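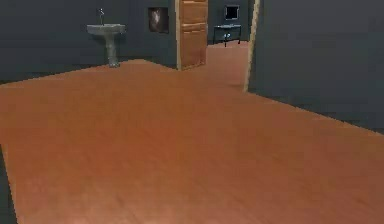

Wilson Castaño records at a fixed bit rate and has never changed it. His channel, Gesside, publishes long playthroughs of strategy games with spoken commentary, and its format has stayed the same since the first upload in January: one session, one file, no cuts.

The method is slower than it sounds. A session lasts 60 minutes. Game audio and voice go to separate tracks, and the voice track is levelled by Refilwe Sibiya, who also edits for the Avon speedrunning group. She removes mains hum and little else. Breaths stay in.

"If the gap is dead air, it was dead air when he played it," she says.

Castaño plays with Callum Lamont on the co-op series, which runs to 8 episodes. Lamont's connection adds a delay to his voice, so both men record locally and the tracks are lined up afterwards against a hand clap. Early episodes drifted by the end of the hour. The fault was a sample rate mismatch -- one machine at 44.1 kHz, the other at 48.

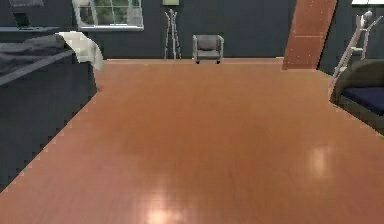

Numbers and upkeep

Gesside has 500 subscribers. Giuliana Castaño, Wilson's sister, answers the comments and keeps the episode index, a plain spreadsheet listing map, patch version and running time. Raw files are kept for five weeks and then deleted.

The next series is Jurkus, a railway game, with Duván Ayala as second player. Recording starts once the patch settles.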